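Search the manual
Clear

Trurnell Manual > Recordings > Aligning and checking a two-gripper episode

5.3 Aligning and checking a two-gripper episode

This section explains how to load one episode from two hand-held grippers, put both streams on the same clock, and mark the grasps before export to the planner. It is written for Trurnell Desktop with the Badach import module. If you have only one gripper in the episode, go to section 5.2.

Before you begin

Check that you have the following in the episode folder:

- one video file for each gripper
- one pose file for each gripper
- one finger-width file for each gripper
- the calibration file of the day

The finger-width file must be sampled at 200 Hz. Trurnell will open a slower file, but the grasp detector will then be switched off and all grasps must be marked by hand.

CAUTION: Do not rename the files before import. The Badach module reads left and right from the file name. If left and right are exchanged, the poses look correct on the screen and the error is discovered only in the planner.

Loading the episode

1. Open File > Import > Two-gripper episode.
2. Choose the folder and press Read. The number of frames for each stream appears in the side panel.
3. Compare the two numbers. The sample episode "packets" has 1,519 frames in each stream. A small difference is normal in your own recordings and will be trimmed in the next part.
4. Choose the calibration file. The coloured bar beside the stream name must be green for both streams.
5. Press Keep.

Note: If the bar stays grey, the calibration was made for another pair of fingers. Load the right one before you continue - the finger width will be wrong in every frame otherwise.

Aligning the clocks

6. Open the Align tab. The two videos stand side by side, with the width curves below them.
7. Find a moment where one gripper is seen by the camera of the other. Any moment with a clear movement of the fingers will do.
8. Drag the lower curve until the movement falls at the same place in both.
9. Read the value Offset. If it is over 40 ms, press Estimate and let the software repeat the search by itself.
10. Press Lock. The curves can no longer be moved.

Small packets in shiny foil are a difficult material for the tracker. The surface changes its brightness with every turn of the hand, and points that were good in one frame are lost in the next. For this reason the Align tab uses the width curves first and the video second. You can change the order in Settings > Alignment, but we do not recommend it for food packets, bags or anything with a transparent window. 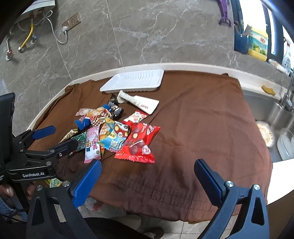
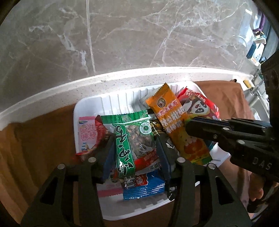

Marking the grasps

11. Open the Grasps tab and press Detect. The software places a blue mark where the fingers stop closing and a white mark where they open again.
12. Go through the marks with the N key. For each mark, look at the video and decide if an object is between the fingers.
13. Press Y to keep the mark, or X to remove it.
14. For each kept mark, choose the class of the object from the list. In the sample episode there is only one class, "packet". Please do not make a new class for every brand.
15. If both grippers work on the same object, select the two marks together and press Join.

Note: Soft packets give a slow curve with no sharp corner. If the detector misses many grasps, lower the value Stop threshold a little and press Detect again. Marks that you already confirmed are not changed.

CAUTION: A gripper that is closed and pushes an object is not a grasp. Give it the label "contact". The Vrettos planner treats every grasp as a lift, and it will then make a path that goes upward with nothing in the fingers.

Masking people and background

16. Open the Mask tab and choose Hands. Masks are made for both streams.
17. Play the video at half speed and check the lower corners, where a hand or a sleeve comes in most often.
18. If the mask covers part of a finger pad, use the brush to take it away.

Kitchens and other rooms with stone or marble patterns may give false edges on the wall. Set Background detail to Low in such rooms. This has no effect on the poses.

Exporting

19. Open File > Export > Vrettos plan.
20. Wait until the check reaches 100 percent. Red lines must be corrected, yellow lines are only advice.
21. Choose where the plan will be saved and press Write.

The export made by version 3 of the Badach module cannot be opened by a planner installed before June. Update the planner on every computer of the cell first. At sites which use the Clestirberg server, the update is done from the server page, see section 8.1.

Section last changed: Tuesday, August 14, 2018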